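Packing order: Ieva Venckus on mixed snack parcels

Ieva Venckus has packed mixed grocery parcels at Fillex for six years and now sets the packing order for the Tokamari line, a snack and drink assortment with 41 item types. Her main concern is headspace.

"A crisp bag is mostly gas," she says. "Rated on weight it looks like nothing. Rated on volume it can take half the parcel."

Cartons are placed first, printed face outward, and flat packets go against them. Pillow bags are handled by the crimped edge and added last. Venckus does not allow them to be compressed to gain room.

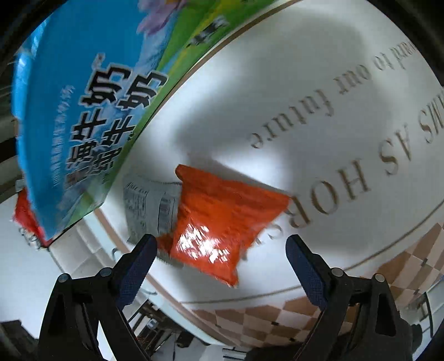
Page last changed: September

Glossy film is the usual cause of a misread label. A shiny orange-red bag throws a white glare under overhead light, while a printed packet with its barcode near the edge can end up partly tucked beneath it. "Turn the packet, then scan," Venckus says. "Don't drag it out by the corner."

She is stricter about milk. A blue carton with a green grass band and a cow on it is easy to pick by colour, but she asks packers to check the printed panel anyway, as flavours in one range can share artwork.

The line ships more than 2,000 parcels a month. Venckus would like a shallower tray for the smaller order sizes. "The present one is 685 millimetres long," she says. "Half of that is filler."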